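4.2 What a cleared surface tells us, and what it does not
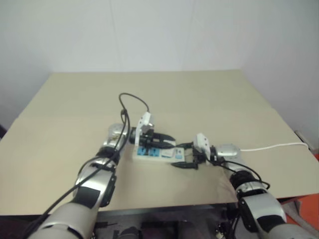

Figure 4. Power strip on a covered tabletop.

Claims about desk clutter tend to begin with the finished surface. Mogensen's original guidance, which most later tidying schemes borrow from, asks the householder to "clear to the wall" and then to judge the result by eye. We doubt that the eye is a good judge here. A surface can look finished while the item that causes most of the later mess is still sitting on it, and in our material that item was very often a power strip. The one in Figure 4 is a fair case: a white body on a pale tan surface, with two blue sockets, a white-grey outlet beside them and a small blue switch at the far right end. Raters given a short look at surfaces of this kind tended to score them as clear. Asked afterward to name what was on the table, many of the same raters named the strip without trouble. They had seen it and had not counted it as clutter.

This matters for how earlier results should be read. The Zalham survey reports 3000 scored surfaces and treats the score as a measure of how much is on the table. If raters leave out whatever they take to be part of the furniture, the score measures something else, namely how much is on the table that the rater thinks could be somewhere else. Those two quantities will agree on a kitchen counter covered in mail. They will not agree on a desk where the only things left are a strip, a lamp and a router. The survey does not separate the cases, and we could not find a way to separate them from the published tables.

We went back to our own records with this in mind. Of the 2947 surface entries collected at Ralside, 2389 had enough written detail for us to tell whether a strip was present. The remainder were dropped from this part of the analysis. We are not fully comfortable with that. Entries with thin notes are probably the ones where the rater thought there was little to write about, so dropping them may tilt the set toward busier surfaces. Poul Overgaard, who did the second coding, argued for keeping them and marking the strip as unknown. We tried it his way as well. The ordering of the room types did not change, but the spread got wide enough that we would not want to lean on it.

A harder question is whether the strip does anything at all. The popular view, repeated in the Plulura handbook and in most of the household advice we read, is that a power strip on the tabletop "attracts" other things: first chargers, then the devices on the chargers, then whatever the owner was carrying when they came to plug the device in. It is a pleasant story and everyone we described it to recognized their own desk in it. We are less sure. The handbook offers no comparison with desks where the strip is fixed underneath, and the two kinds of desk differ in other ways. People who screw a strip to the underside of a table are people who own a screwdriver and have spent an afternoon thinking about their desk. It would be strange if their tabletops were not tidier for reasons that have nothing to do with where the sockets are.

Sille Skov's follow-up visits give the only evidence we have that comes close to the point. In January she moved the strip off the tabletop in a set of homes where the householder had agreed to the change but had not asked for it. When she came back, some of the desks were tidier and some were not. In several homes the strip had gone back up onto the table. The householders who had moved it back gave the same explanation in different words: the switch was out of reach under the desk, and they wanted to turn things off at night. The advice literature has almost nothing to say on this. A switch at one end is a reason to keep the strip where a hand can get to it, and any scheme that hides the strip without dealing with the switch should expect to be undone by the people living with it.

Outlet spacing may play a part too, although our notes are weak here. Raters were asked to record the length of the strip and whether it was in use. They were not asked to record the number of outlets or how close together they were, which in hindsight was a poor choice. A bulky charger can block the outlet next to it, and a blocked outlet is one reason a second strip appears. Ívar Steinarsdóttir raised this at the design stage and the question was cut to keep the form to one page. We would put it back.

There is also the matter of color. A white strip on a pale surface against a white wall offers little contrast, and the blue parts are small. Unnur Østergaard suggested that this alone could explain why raters passed over such strips, with no need for any theory about what counts as furniture. We take the point seriously. Our best answer is the naming task described above, where raters who had scored a surface as clear still listed the strip when asked. That suggests they had noticed it. It does not rule out that a dark strip would have been scored differently, and we have too few dark strips in the set to say.

Where a strip should sit is a separate question, and the schemes disagree. Mogensen wants it against the wall. Plulura wants it in a box. Darren Kettle's workshop layout puts it toward the middle of the bench, on the grounds that cords then run outward in both directions and cross less. We tested none of these properly. The bench layout was the only one that came with a reason we could have checked, and checking it would have required cord lengths, which we did not collect. The box was tried in a small number of homes and was disliked, mainly for the trouble of opening it. We would not build a recommendation on that.

What we can support is narrower than what the advice literature claims. Surface scores given by eye leave out items that raters take for fixtures, and the power strip is the most common of these in our entries. Any study that compares cleared surfaces should list the strip as its own item, with its outlets and switch recorded, before a score is given. Whether moving it makes for a tidier desk remains open. The 600 entries set aside for the second round were coded on the old form and will have to be coded again before they can be used for this purpose.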